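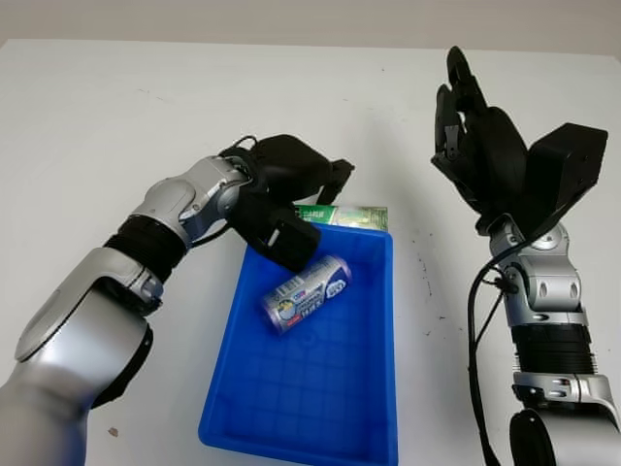

2018년 2월 18일 일요일. 오늘은 하루 종일 구의회 얘기만 하다가 끝난 것 같다. 설 연휴 끝자락이라 원래는 만두나 구워 먹고 누워 있을 생각이었는데, 아침에 우편물 정리한다고 앉은 게 잘못이었다. 나는 선거 우편물을 위 사진에 있는 것 같은 네모난 파란 플라스틱 트레이에 몰아 넣는다. 뚜껑이 없으니까 지나가면서 휙 던지기 좋고, 대신 한 번 쌓이면 끝도 없이 쌓인다. 스켈레드우드(Skeledwood)로 이사 오고 나서 제일 놀란 게 동네 정치 전단이 이렇게 많이 온다는 거였다. 한국에서는 선거철에 두툼한 봉투 하나 받고 말았는데, 여기는 선거가 없는 달에도 온다. 의원 활동 보고서, 주민 간담회 안내, 무슨 도로 공사 반대 서명지, 그 서명지에 반대하는 또 다른 편지. 오늘은 그걸 다 꺼내서 날짜순으로 맞춰 봤다. 왜 그랬는지는 나도 모르겠다. 커피가 너무 진했나.

아무튼 그러다 보니 작년 9월 보궐선거 때 전단이 줄줄이 나왔다. 우리 동네가 스쿤다보라(Skundavora) 선거구에 들어가는데, 그때 무소속 후보가 261표 차로 이겼다. 사람들이 한동안 그 숫자를 무슨 전화번호처럼 외우고 다녔다. 빵집에서도 들었고 버스에서도 들었다. 개표 다음 날 아침에 옆집 아주머니가 쓰레기통을 내놓다 말고 나한테 "261표!" 하고 소리치던 게 아직도 생각난다. 나는 투표권도 없을 때라 그냥 웃고 손만 흔들었는데, 속으로는 조금 부러웠다. 자기 표가 그 안에 들어 있다는 게 얼마나 신났을까. (아주머니가 누구를 찍었는지는 아직도 모른다. 말투로 봐서는 이긴 쪽 같기도 하고 진 쪽 같기도 하고.)

그 선거가 왜 그렇게 시끄러웠냐면, 의석이 열세 개밖에 없는 의회에서 양쪽이 거의 반반이었기 때문이다. 원래도 무소속이 한 명 있었는데 보궐선거로 한 명이 더 들어와서 이제 두 명이다. 그런데 그 두 명이 또 서로 안 친하다. 무소속이라고 하면 괜히 한 묶음처럼 들리는데 완전히 다른 사람들이다. 한 명은 예산안만 나오면 무조건 깎자는 쪽이고, 새로 들어온 사람은 버스 노선 살리자고 나온 사람이라 돈을 써야 한다는 쪽이다. 그러니까 매번 표결 때마다 이 두 사람을 각각 따로 설득해야 하는 모양이다. 지역 신문은 작년 가을부터 거의 매주 "무소속의 시대"라는 식으로 제목을 뽑는데, 나는 그 제목이 볼 때마다 좀 웃기다. 두 명인데 시대라니.

요즘 제일 큰 싸움은 라르코(Larko)랑 합치는 문제다. 라르코는 강 건너 작은 읍인데, 몇 년 전부터 행정을 합치자는 얘기가 나왔다가 들어갔다가 했다고 한다. 찬성하는 쪽 얘기를 들으면 당연히 합쳐야 할 것 같다. 쓰레기 수거차가 다리 하나를 사이에 두고 따로 도는 것도 이상하고, 도서관 카드가 서로 안 되는 것도 짜증 난다. 나도 라르코 도서관에 갔다가 책을 못 빌리고 온 적이 있다. 그런데 반대하는 쪽 전단을 읽으면 또 그게 맞는 것 같다. 라르코 사람들은 자기들 초등학교가 없어질까 봐 무서워하고, 우리 쪽 사람들은 라르코 낡은 수도관 고치는 값을 왜 우리가 내느냐고 한다. 전단을 찬성 하나 반대 하나 번갈아 읽었더니 나중에는 내가 무슨 생각을 하고 있었는지도 모르겠더라. 귀가 이렇게 얇아서 어디에 쓰나.

점심 먹고는 안사(Ansah)에 갔다. 시장 골목에 있는 찻집인데 일요일 오후마다 동네 사람들이 모여서 의회 얘기를 한다. 무슨 공식 모임은 아니고, 창가 쪽 긴 자리에 앉으면 그냥 끼게 된다. 처음에는 모르고 앉았다가 양쪽에서 주차 요금 얘기가 날아와서 차도 제대로 못 마셨다. 지금은 알면서 앉는다! 오늘은 눈이 올 것처럼 흐려서 사람이 없을 줄 알았는데 자리가 꽉 차서 의자를 하나 끌고 와야 했다. 거기서 두 시간을 앉아 있었다. 생강차 한 잔 시켜 놓고 그렇게 앉아 있는 게 미안해서 나중에 호두 케이크도 시켰는데, 케이크는 좀 말라 있었다. 다음에는 사과 들어간 걸로 시켜야지.

오늘 화제는 새 무소속 의원이 지난주에 합병 연구 용역에 찬성표를 던진 일이었다. 합병에 찬성한 게 아니고, 합치면 어떻게 되는지 조사를 해 보자는 안에 찬성한 거다. 그런데 벌써 배신이라는 말이 나온다. 맞은편에 앉은 할아버지는 자기가 그 사람 전단을 비 맞아 가면서 돌렸는데 이럴 수가 있느냐고 테이블을 손가락으로 톡톡 치면서 말씀하셨다. 그 옆에 있던 젊은 엄마는 조사도 안 해 보고 반대하는 게 더 이상하지 않으냐고 했고, 할아버지는 조사를 시작하면 결론은 이미 난 거라고 했다. 돈 들여서 조사해 놓고 "안 하는 게 좋겠습니다" 하는 보고서를 본 적이 있느냐고. 그 말에 다들 잠깐 조용해졌다. 나도 회사 다닐 때 생각이 나서 뜨끔했다. 부장님이 이미 하기로 마음먹은 일의 타당성 검토서를 내가 몇 번이나 썼더라.

그런데 나는 이 사람이 왜 욕을 먹는지는 알겠는데 왜 꼭 욕을 먹어야 하는지는 잘 모르겠다. 정당이 없으니까 사람들이 각자 자기가 바라는 걸 그 사람한테 얹어 놓은 것 같다. 버스 때문에 찍은 사람, 기존 정당이 꼴 보기 싫어서 찍은 사람, 합병 반대니까 찍은 사람이 다 다른데, 당선된 사람은 한 명이다. 오늘 집에 와서 작년 전단을 다시 찾아봤더니 합병 얘기는 뒷면 맨 아래에 한 줄 있었다. "주민의 뜻을 충분히 듣겠습니다." 그게 전부다. 할아버지는 그걸 반대라고 읽으셨고 젊은 엄마는 조사해 보자는 말로 읽었고, 나는 오늘까지 그런 줄이 있는 줄도 몰랐다. 글씨가 너무 작다. 선거 전단 글씨 크기 좀 어떻게 했으면 좋겠다.

안사에서 나도 한마디 했다. 사실 나는 거기서 말을 잘 안 하는 편인데 (발음도 신경 쓰이고, 내가 여기 산 지 얼마나 됐다고 싶기도 하고) 오늘은 나도 모르게 튀어나왔다. 한국에서 내가 살던 도시도 옆 군이랑 합쳤는데, 합치고 나서 제일 오래 싸운 건 세금도 학교도 아니고 이름이었다고. 시청을 어디에 두느냐, 이름을 누구 걸로 하느냐로 어른들이 정말 오래오래 싸웠다고. 다들 막 웃더니 갑자기 진지해져서는 그러면 여기는 이름을 뭘로 해야 하느냐로 얘기가 넘어가 버렸다. 스켈레드우드가 당연히 남아야 한다, 라르코가 짧아서 표지판 값이 덜 든다, 둘을 붙이면 되지 않느냐, 붙이면 누가 앞이냐. 내가 괜한 불을 질렀나 싶었는데 할아버지가 제일 신나 보이셨다. 합병 반대라면서 이름은 벌써 정해 두셨더라.

집에 걸어오는데 다리 쪽으로 일부러 조금 돌아서 왔다. 라르코 쪽 강변에 반대 현수막이 새로 걸렸다길래 보고 싶어서. 바람이 너무 불어서 현수막이 반쯤 말려 있고, 읽을 수 있는 건 "우리의"까지였다. 우리의 뭐였을까. 학교였을까, 물이었을까. 다리 위에서 한참 기다렸는데 안 펴져서 포기하고 왔다. 손이 얼어서 열쇠를 두 손으로 돌렸다.

저녁에 엄마랑 통화하면서 이 얘기를 했더니 엄마가 너는 한국에 있을 때는 구의원 이름 하나 모르더니 왜 거기 가서 그러느냐고 했다. 맞는 말이라 할 말이 없었다. 진짜로 나는 우리 동네 구의원이 몇 명인지도 몰랐고, 투표할 때 맨 마지막 장은 그냥 아는 당 이름 보고 찍었다. 여기서는 내가 외지인이라 더 들여다보게 되는 건지, 아니면 동네가 작아서 버스에서 의원이랑 마주치고 하니까 그런 건지. 저번에는 마트 계산대에서 예산 깎자는 그 무소속 의원이 내 앞에 서 있었는데 할인 쿠폰을 한 뭉치 꺼내셔서 속으로 엄청 웃었다. 일관성은 있으시네 싶고. 엄마는 의원 얘기에는 관심이 없고 떡국은 먹었느냐고만 세 번 물으셨다. 먹었다고 했다. 만두만 먹었지만.

전단은 결국 다 못 버렸다. 날짜순으로 맞춰 놓으니까 아까워져서 보궐선거 것만 따로 고무줄로 묶고 나머지는 절반쯤 재활용으로 뺐다. 그 와중에 치과 예약 엽서가 반대 서명지 사이에서 나왔는데 예약이 지난달이었다. 내일 전화해서 다시 잡아야 한다. 미안하다고 하면 그냥 해 주려나, 취소 수수료를 받으려나.

다음 의회 방청은 가 보고 싶다. 목요일 저녁이라는데 누구나 들어갈 수 있고 뒷자리에 앉으면 된다고 젊은 엄마가 알려 줬다. 다만 난방이 약하니까 무릎담요를 가져오라고, 그리고 주차장 안건이 앞에 잡혀 있으면 한참 걸리니까 저녁은 꼭 먹고 오라고. 담요를 어디에 뒀더라. 옷장 위 상자에 있을 텐데 지금 꺼내기는 귀찮고, 내일 치과 전화하고 나서 찾아봐야겠다.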